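3.2 Materials and Procedure

The source set was drawn from the Plirkmont register, which holds marks filed by small craft businesses together with the earliest surviving drawing of each mark. We took 600 entries in order of filing. An entry was kept if the first drawing was made by hand, if the business still used a version of the mark, and if the two versions could be scanned at the same resolution. Entries made up only of lettering were removed at this stage, as were marks that included a photograph. The final set held 367 pairs. In each pair, the first drawing is called the sketch and the version now in use is called the finished mark.

Sketches had been made on a wide range of surfaces, including lined paper, envelopes, napkins, and packing card. The surface itself was not of interest in this study and could have served as a cue. All sketches were therefore traced in Silasex with the stroke-preserving setting, which keeps changes in line width and leaves gaps in the outline open. The finished marks were passed through the same step so that any change introduced by tracing would affect both versions. Color was removed from all items. One coder compared each trace with its scan and corrected strokes that had been merged by the software. Corrections were mostly needed where two pen lines crossed at a narrow angle.

Each pair was then coded on four measures: closure, symmetry, stroke count, and enclosed area. Closure was the share of the outer contour that formed an unbroken line. Symmetry was scored on the vertical axis only. Stroke count was taken from the trace, with a lifted pen treated as the end of a stroke. Enclosed area was expressed as a share of the smallest rectangle that held the mark. A second coder repeated the work on a subset, and differences were settled by returning to the scan. The closure scores gave the most trouble, mainly for marks with hatching near the contour, and the coding sheet was revised once to state that hatching does not count as contour.

Small craft businesses rarely use a mark in only one place. The register lists labels, stamps, signs, and household goods such as mugs (Figure 2) among the declared uses. For this reason the declared use was recorded for every pair and entered in the model as a grouping variable. Where a business declared more than one use, the first one listed was taken. 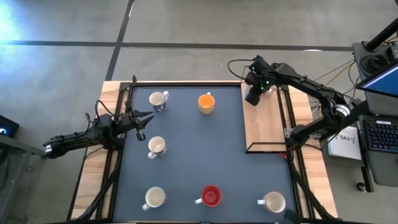
Participants were recruited in Povach through a notice at the public library and a mailing list kept by the Halvorsen print school. The sample consisted of 48 adults with normal or corrected vision. None had trained as a designer, and none reported knowing any of the businesses in the set. Each person was tested alone in one sitting and was paid at a flat rate.

The task had a study phase and a test phase. In the study phase, participants saw a series of marks, half of them sketches and half finished marks, and no participant saw both versions of the same mark. Each item stayed on the screen for 300 ms and was followed by a pattern mask. Participants were told to look at the items and were not told that memory would be tested. After a short filler task with number strings, the test phase began. Old and new items were shown in random order, and participants pressed one of two keys to say whether they had seen the item before. They then rated how sure they were on a four-point scale.

Assignment of version to participant was balanced across the sample. Trials with a response faster than the preset lower limit were dropped before analysis, and no upper limit was applied. Recognition was modeled at the level of the single trial, with random intercepts for participant and pair. Version, the four coded measures, and declared use were entered as fixed effects. Interactions between version and each coded measure were tested one at a time, and the threshold was adjusted for the number of tests.

The analysis plan was fixed on 2025-04-22, before any test data were opened. Two departures from it are reported in Section 4.1. The first concerns the removal of enclosed area from the main model, as it was strongly related to closure in the finished marks. The second concerns the confidence ratings, which were collapsed to two levels after it was found that few participants used the lowest point of the scale.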